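Capítulo 4
Comparar garras: o que um ensaio mostra e o que deixa de fora

Objetivos do capítulo
Distinguir taxa de sucesso de repetibilidade.
Ler criticamente a ficha técnica de uma garra paralela.
Redigir um protocolo de comparação que outra equipa consiga repetir.

4.1 O ovo como argumento de venda

Quem folheia catálogos de garras encontra, mais cedo ou mais tarde, um ovo. O raciocínio implícito é simples: se a garra pega num ovo, pega em qualquer coisa delicada. Convém desconfiar. Um ovo inteiro suporta bastante bem uma força distribuída por duas faces opostas, e parte-se com facilidade quando a mesma força se concentra num ponto. O que o ensaio avalia, portanto, é uma mistura de força, geometria dos dedos, atrito e pontaria, e raramente o relatório separa as parcelas.

Sixten Sundqvist, que comparou para a Rolard os dedos Pearce e Zalska, apresentou uma taxa de sucesso de 100 por cento. O leitor apressado fica por aí. O leitor deste manual deve perguntar quantas tentativas houve (foram 27), quem decidiu o que contava como tentativa e se os ovos estavam sempre na mesma posição. Um ovo pousado na mesa e um ovo encaixado na caixa, com vizinhos de ambos os lados, são dois problemas diferentes.

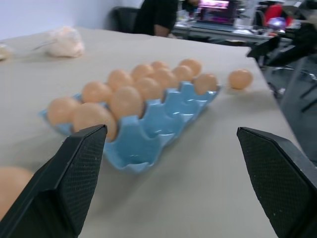 Ovos na caixa e fora dela, com os dedos da garra em primeiro plano.
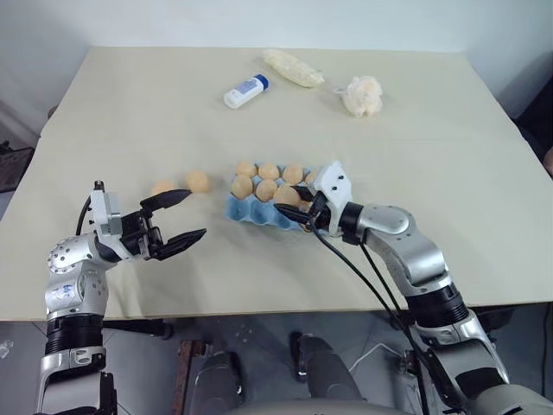 A objeção habitual é que o operador se adapta. Adapta-se, sem dúvida, e é precisamente isso que estraga a comparação. Quando um braço é comandado por uma pessoa, a segunda garra ensaiada beneficia do treino feito com a primeira. Ottar Berge propôs alternar as garras por sorteio, medida barata que quase ninguém aplica, pois trocar dedos a meio da sessão é aborrecido.

Há ainda a questão da câmara. Uma câmara junto ao punho vê de perto o espaço entre os dedos, mas um dedo pode tapar o objeto que interessa. Uma câmara colocada mais acima abrange a mesa e perde o contacto atrás da própria garra. Mudar de garra e de câmara na mesma série, como fez a equipa do projeto Undness em janeiro, produz um resultado que não se pode atribuir a nenhuma das duas. O conjunto reunia 2294 registos, e a quantidade não resolveu o problema.

4.2 O que deve constar do protocolo

Antes de qualquer ensaio, fixe por escrito a posição inicial dos objetos, a força máxima de fecho, o estado das superfícies de contacto e o critério de falha. Uma casca fendida conta como falha? E um ovo que roda entre os dedos, mas chega ao destino? As respostas dadas depois de conhecidos os resultados tendem a favorecer a garra de que já se gostava.

Começamos pela força de fecho, a grandeza mais citada nas fichas técnicas e a que mais vezes aparece sem indicação do ponto onde foi medida.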